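Polton robotics club is teaching a gripper to pick up after us

I went over to the Polton robotics club on Saturday meaning to stay for an hour, and I was there until they turned the lights out. If you haven't looked in on them since last fall, they've moved on from the line-following cars (I loved those cars!) and they're deep into something much more ambitious. They want an arm that can clear a room at the end of the day, picking up whatever got left out and putting it back on the right shelf.

The project is called Mirik. I asked where the name came from and got four answers at once, so I'll leave that one alone. What matters is how they're going about it. Before the arm does anything by itself, the students take turns with a gripper they hold in their own hands, going up to things and closing the fingers on them over and over, and all those grabs get saved as practice material for the software. So far they've logged 3,714 of them. There are 18 students in the club this term, and every one of them has a favorite object and at least one they can't stand.

Tall round things are the big subject at the moment. A box is easy, they told me, you come at it flat and it stays put. A cylinder wants to roll or tip or swing away from you just as you think you've got it, and if the surface is shiny, the software has its own troubles on top of yours. So they've been spending their sessions going after exactly that kind of thing, from every side they can reach.

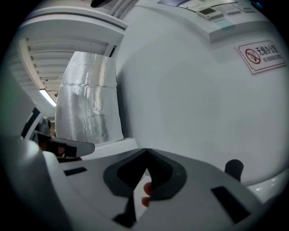

Foil is the worst, according to one of the second-year students, who would take a plain cardboard tube any day of the week. The shine changes every time you move, the student told me, and a grab that looks perfect to a person can look like a big bright smear to the program. Another student disagreed pretty loudly and said the wrinkles help, as they give the software something to hold on to. They went back and forth on this for a good while and I don't think it got settled.

I had a turn too, naturally. It's harder than it looks! You have to slow way down, much slower than you'd ever reach for a cup at home, and you have to stop yourself from twisting your wrist at the last second. My first try was thrown out for being too fast. My second was thrown out for the wrist. The third one they kept, and I was a lot prouder of that than a grown adult should be.

The reason for all the hurry is the Acuña Cup, the regional meet for school and community clubs, coming up in November. Teams get three runs in a room they haven't seen before, and the best 2 count toward the score. Last year Polton went in with a sorting machine that did beautifully at home and then got confused by the gym lighting, so this time they're collecting grabs in as many different spots as they can get permission for - bright ones, dim ones, cramped ones.

Todia, the repair shop over by the bus station, has offered the club a workbench on weekday evenings for the rest of the season, and that's where the arm itself is being put together. I got a peek at it. It was in pieces and I was told very firmly not to touch anything, so I kept my hands in my pockets.

New members are welcome right up to the meet, and you don't need to know any programming to start. If you can hold a gripper steady and you don't mind doing the same thing forty times in a row, they'd love to have you. Meetings are Saturday mornings from ten until noon, though as I found out they run long. Bring a snack, and if you've got any odd-shaped household stuff you can spare for a few weeks - jars, thermoses, that sort of thing - bring that along too.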